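Notebook, sim kitchen work, July
Entry by Carmela Colombo. Rostislav and Italo, please add to this if I have anything wrong.

Started the morning in a good mood and with a fresh coffee, and by 10 I had lost both, so I want to get this all written down while I still remember the order of things.

The short version is that the overnight batch stopped itself again. We had asked for 2,000 episodes on the Konitholm kitchens and the run quit long before that with the force limit tripped, same as last week, and when I opened the log it was the same complaint: arm link in contact with cabinet door, force climbing over a handful of steps, then the safety stop. I had been telling everybody (Sandro will remember, I was rather sure of myself) that this was the controller gains, and that once Italo's softer settings went in we would never see it again. Well, the softer settings went in, and we saw it again. Sorry, Italo! Your gains are fine and I owe you an apology and probably lunch.

What the gains did do is make the failure slower, so for once I could step through it. The planner takes the arm up to the upper cabinet, opens the door, goes away to do the next part of the task, and then plans every later motion as though the door were still shut. The physics side knows perfectly well that the door is open. The planner has its own copy of the kitchen, and its copy gets the door angle once, at reset, and never again. So it happily draws a straight line through a space with a door in it, and the arm does as it is told and leans on the thing until the limit trips.

I went and looked at the resets next, because Rostislav asked whether we ever start with a door already open. We do, and I had forgotten. The Orlandini layouts randomize the hinge angle at reset, and some of them leave the door swung wide over the counter, right in front of the sink and the faucet.

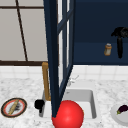 Those starts turn out to be harmless as far as the planner goes, as it does read the angle at reset and plans around the door very politely. It is only a door that moves during an episode that gets lost. I ran 15 seeds by hand with the door open from the beginning and not one of them hit the door. Then I ran the same seeds with the door closed at the start and an opening step in the task, and 3 of them tripped the limit, all on the way back toward the sink.

There is a second thing, smaller, which I nearly missed. The pane in the door is a visual mesh only. The collision shape is just the outer rails, with nothing in the middle, so an elbow can pass straight through the glass without a contact being reported, and then get caught on the rail from the inside. I think this explains the ugly case Sandro found, where the arm seemed to be wearing the door. It also means our count of door contacts has been too low all along, and the numbers I sent to Luvthorpe in the spring should not be used for anything. I will write to them myself.

Osvaldo came by after lunch and asked the question I had been avoiding, whether the real cell in Brurkaston uses the same planner code. It does. The doors over there are real glass. I called them at 2:30 and they have agreed to leave the cabinet doors off until we have a fix, and to keep the speed at the reduced setting with a person on the stop button. They were very nice about it, considering.

What I changed today: door angle now goes to the planner at every replan, and there is a plain box in the collision model where the pane is. Ran the same 3 bad seeds again. Two finish cleanly. The last one finds no path at all and gives up, which I prefer to leaning on a door, though it will make the success rate look worse and I would like us to agree on how to report that before anyone makes a plot.

Still to do: the drawers probably have the same trouble, I haven't looked. Rostislav is checking the oven door. Italo wants the force limit lowered for upper cabinets and I have said yes, but not tonight, one change at a time please. Overnight run is going again with the fix, half size, log in the usual folder. If it stops, leave everything as it is and come find me.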